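Ellis Court Residents' Association
Minutes of the general meeting, 24th January

Last updated after corrections from the second floor
Print this page | E-mail this page

Present: 34 households, in person or by proxy. The chair opened the meeting once the heating had been argued over.

1. Minutes of the last meeting
Approved, with one change. The words "residents welcomed the new parking plan" were struck out. Several people wanted to know which residents those were.

2. Laundry room flooring
Diekmann has sent a second quote, $3,774, up from $3,000 in the first. The letter puts the difference down to "site conditions." The chair asked what had changed at the site. The letter does not say. A resident who used to lay floors thought the first price was already generous for a room that size. The secretary will ask for the figures line by line, and will get another price from a different firm. No vote was taken.

3. Tables in the common room
The question was whether the white tops need replacing this year. The management company thinks they do. Most of those present thought they need a good wipe.

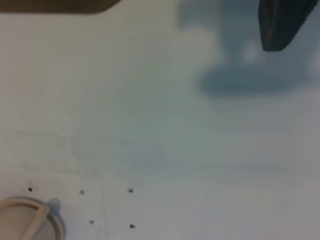
Item 3: white surface, specks and smudges.

One household said visitors judge the building by its common room. Another had never met a visitor who did. It was pointed out that the management company also picks the supplier, and the meeting would like to know on what terms. Replacement was put off until June – by fourteen votes to nine, the rest not voting.

4. Zorngate entry system
Zorngate's proposal promises "seamless access" and a phone app. Questions from the floor: what happens when the power is out, what happens to people with no smartphone, and who pays after the first year. The brochure answers none of these. A resident asked for the names of other buildings using the system. The secretary wrote for these before the holidays and has had no reply. Held over.

5. Use of the common room
The booking sheet stays on the door. A request to charge for evening use was turned down – the last charge brought in $633 over a whole year and caused a lot of bad feeling.
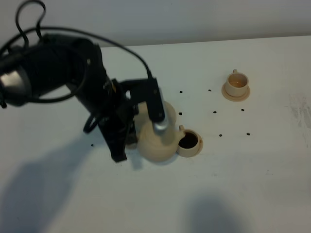
Item 5: white tabletop, with black arm and cabling.

6. Gutiscombe Street bus stop
The city says the stop is being moved "for the convenience of riders." Riders present did not find it convenient. A letter will go out asking for the passenger survey, if there was one.

7. Any other business
The recycling bins are still being emptied late. The lamp by the side gate has been reported again.

Next meeting in June, same room.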